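Emptying, Cleaning and Refitting a Bedside Table Drawer

Last revised 10 April 2024

Applies to single-drawer bedside tables with a painted or coated white finish, including the Bundetti 400 and the older Davstead units that use side-mounted metal runners. Drawers on wooden runners are covered in a note near the end.

What you need

Two microfiber cloths
Dish soap and warm water
A vacuum with a narrow brush nozzle
A white melamine sponge
A Phillips screwdriver, size 2
Dry silicone spray or a plain candle stub
A shallow box or tray for the contents

Step 1. Clear the top

Remove the lamp, the charger and anything else on the table. Unplug the lamp at the wall and coil the cord so it does not hang in front of the drawer. If the table stands next to a desk, check that the drawer can travel its full length without touching the desk foot. Move the table sideways if it cannot. Lift it to do this; dragging leaves marks on a wood floor.

Step 2. Empty the drawer

Pull the drawer out to its stop. Transfer the contents to the tray in one go and sort them later, on a bed or a large table. Sorting over the open drawer puts weight on the front edge, and light runners will bend.

Check the back corners by hand. Earplugs, coins and hair ties collect there and are hard to see in a deep drawer.

Step 3. Vacuum

Use the brush nozzle along the four inside edges first, then the bottom panel. Crumbs and grit sit in the groove where the bottom panel meets the sides. Tip the nozzle to about half its width to reach into the groove. Do not wipe before vacuuming. Damp grit turns to paste and is slow to remove.

Step 4. Wipe the inside

Mix a few drops of dish soap into a bowl of warm water. Wring the cloth until it no longer drips. Wipe the sides, then the bottom, and follow immediately with the dry cloth. The bottom panel is usually thin hardboard with a white face, and the cut edges swell if water stands on them. Leave the drawer open for an hour before putting anything back.

Step 5. Treat scuffs on the top

Grey scuffs on a white top are normally material transferred from lamp bases, mugs and book covers. Start with soap and water. If a mark remains, use the melamine sponge, damp, with light pressure and short strokes. Check the surface after every few strokes. The sponge is a fine abrasive and will dull a gloss finish if used too long in one spot. On a matte finish, test it on the back edge first.

Scratches that catch a fingernail will not clean off. Fill them with a white furniture wax stick, level with a plastic card and buff.

Step 6. Tighten the knob

Turn the knob by hand. If it spins, hold it still and tighten the screw from inside the drawer. Stop when the knob no longer moves. Overtightening crushes the front panel and the knob will work loose again. For a stripped hole, use a longer screw of the same thread with a small washer behind it. Farooqui sells a knob screw set under part number 1642 that fits most fronts of standard thickness.

Step 7. Service the runners

Wipe each runner with a dry cloth to remove dust and old grease. Apply a short burst of dry silicone spray to the cloth and run it along the metal. Do not spray into the drawer. Open and close the drawer several times and wipe off any residue.

Note on wooden runners: rub the candle stub along the contact surfaces only. Silicone spray soaks into bare wood and makes later painting difficult. The Drostau spare runner, part number 2427, does not fit wooden-runner tables.

Step 8. Reload

Put heavy items at the back and flat items at the front. Keep liquids in a closed bag. Leave enough clearance under the top so that nothing catches when the drawer closes. If you use a liner, cut it slightly smaller than the bottom panel so the edges lie flat.

Repeat the vacuuming and wiping every few months. The runners need attention once a year; October is a convenient time, before indoor heating dries out the grease and the drawer starts to squeak. 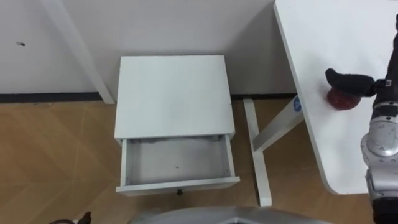 Tables with a second drawer are serviced in the same order, starting with the lower drawer. Keep the upper one closed while the lower one is out, or the table may tip forward.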